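Thread on cotton knit shrinkage, because I keep getting the same question about T-shirts that come out short and wide.

1/ Most of the change in a new cotton T-shirt is relaxation. The yarn and the loops were put under tension during knitting and finishing. Water and agitation let them go back to a shorter length.

2/ Knits move more than wovens because the loops can change shape. A jersey body usually loses length first. Width may hardly change, or may even grow.

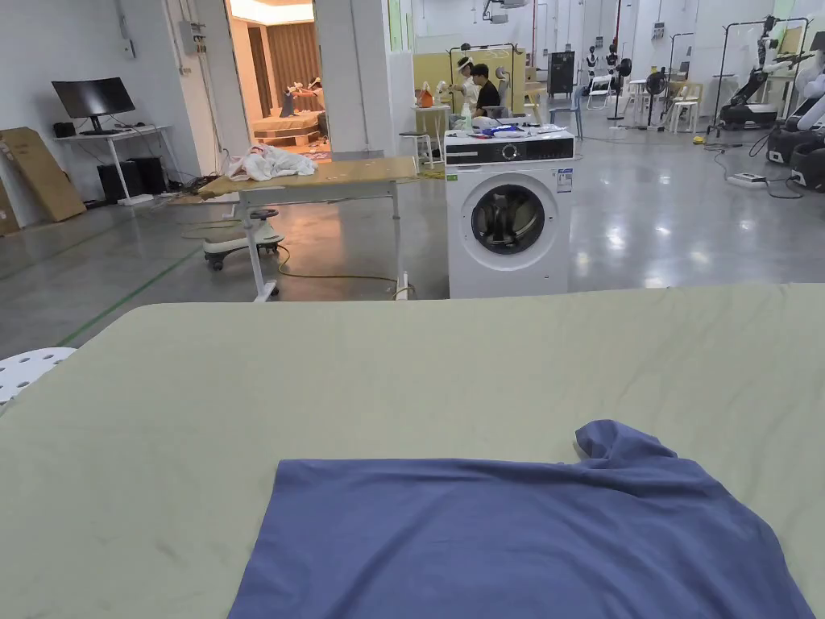 3/ To measure it, mark two points on the body before the first wash, 28 cm apart, in the lengthwise direction. Use thread. Pen marks bleed or fade.

4/ Wash, dry, lay flat, smooth by hand without pulling, measure again. Change divided by the original length, times 100, is your percentage. Write down the cycle and the drying method or the number is useless.

5/ Let the shirt rest before you measure. I use 5 hours on a covered table. Straight out of a dryer the fabric is drier than the room and reads short.

6/ Heat gets most of the blame. In a dryer, tumbling does a lot of the work - the fabric is flexed over and over while it loses water, and the loops close up.

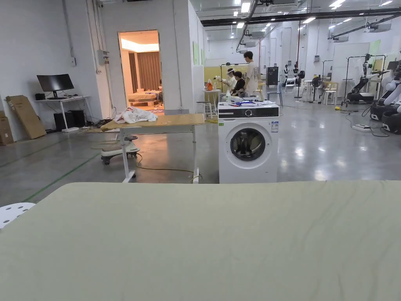 Front-loader, selector knob in the middle of the panel.

7/ Front-loaders lift and drop the load through a small amount of water. Overfilling cuts the drop and leaves hard creases. Underfilling gives you more agitation per shirt than you wanted.

8/ Katia Parisi asked whether one wash is enough. No. I run 9 cycles on anything I intend to cut up for a pattern. The curve normally flattens well before that, but I have been caught out by heavier jersey.

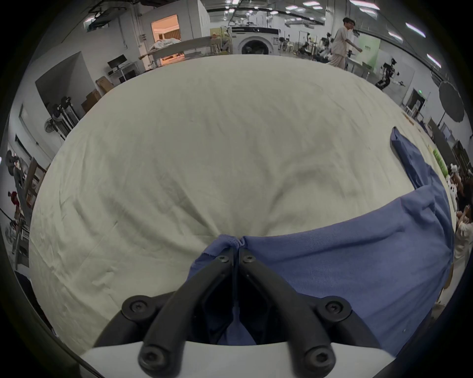 9/ Twisted side seams are a separate problem. That is spirality, from twist left in the yarn, and it shows up after washing. Fold the shirt on its shoulder line and measure how far the seam has wandered at the hem.

10/ You can block a damp shirt back to length by hand. It holds until the next wash.

11/ Will do ribbed cuffs next. Rib recovers differently and needs its own marks.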